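Progress report to the Norðdahl fund: gripper and controller comparison, second period
Prepared by Oriana Saavedra, Mallgate workshop
21 January 2019

Dear Auður,

I am very glad to be writing this one. The first report was mostly about deliveries and cable lengths, and this time we have proper results to show you, some of them better than I dared put in the plan.

Where we are

Both grippers are now mounted, wired and running on the same arm, and we can swap between them in 14 minutes. In the autumn it took us the best part of a morning! Bjartur made a new mounting plate with locating pins, so the fingers come back to the same place every time and we no longer have to redo the wrist camera calibration after each change. We still run a short check, but the full routine is only needed if the camera itself has been touched.

For anyone reading without the plan to hand, Enen is the gripper with the wide, stiff plate fingers and Tilen is the one with the soft pads. Both were bought from the equipment line and both are run from the same two controllers, which we have been calling the old one and the new one. The old one sends the arm a fresh position at a fixed rate and leaves it at that. The new one also watches the finger motor current and eases off when it rises.

What we have tried

We finished the lifting tests in December. They used the 21 household objects agreed with you, and every object was tried with both grippers and both controllers. Sânziana wrote a small script that shuffles the order, so that none of us could save the easy objects for the end of the day. The logs now hold more than 4,000 grasps, counting the practice ones, which are marked separately and left out of the comparison.

Tilen was the better gripper for anything rounded or slippery. It picked up the shampoo bottle and the apple without fuss, and it forgave us when the arm came in slightly crooked. Enen did best on flat things and on anything with an edge to pull against. It also won on narrow gaps, and by more than we expected, given how broad the plates look. The tips are what matter there - they get in where the soft pads simply bunch up.

The new controller helped both grippers, but it helped Enen more. With the old one, Enen tended to shove an object sideways before it had closed. With the new one it stops early, settles and then closes, and you can hear the difference from across the room. Hjalti was doubtful about this controller from the start (he said so in the last report) and has now asked to have it on the other arm as well.

The crowded table work

The part I am most excited about is the move from single objects to things that stand close together and have parts sticking out. We settled on phone stands of the kind with a heavy round base, a pole and an adjustable clamp. They are cheap, easy to reset, and awkward in all the right ways: the weight is low down, the clamp end is wide, and a knob can catch a finger on the way in.

For these runs we use the wrist camera alone, without the overhead one. Sânziana argued for this and I think she was right. The overhead view makes the planning look easy and then tells you very little in the last few centimetres, where all the trouble is. 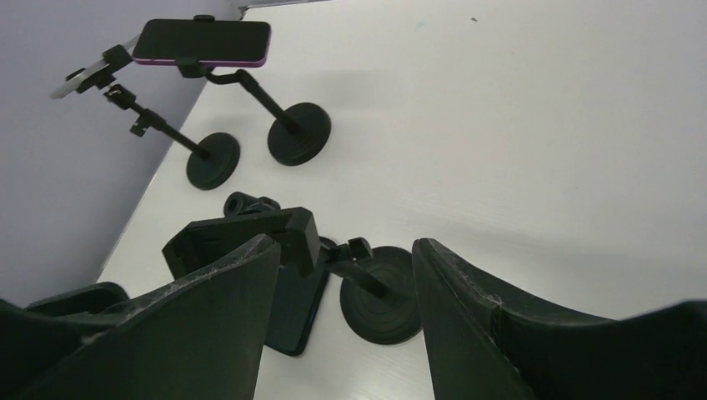 The hardest part so far is choosing a path in. With several stands on the table, a good line to one base may pass straight through the arm of another, and black hardware seen past black fingers gives the camera very little contrast to work with. We have tried turning the room lights up, which helped slightly, and strips of pale tape on the bases, which helped a lot but felt like cheating. Bjartur would like to try lighter finger covers next.

Spending and problems

We are within budget. The one loss was a motor cable on Tilen, which wore through at the wrist and cost us 11 working days while we waited for a replacement. We now keep a spare, and the cable has been rerouted along the outside of the forearm.

Next period

We will run the phone stand tests with both grippers and both controllers, using the same shuffled order as before, and then try the finger covers. I would also like to add one session with a person steering the arm by hand, so that we have something to compare the path planning against. This was not in the original plan but needs no extra money. Could you let me know whether you are happy with that before we book the arm?

You would be very welcome to come and see it running.

With best wishes,
Oriana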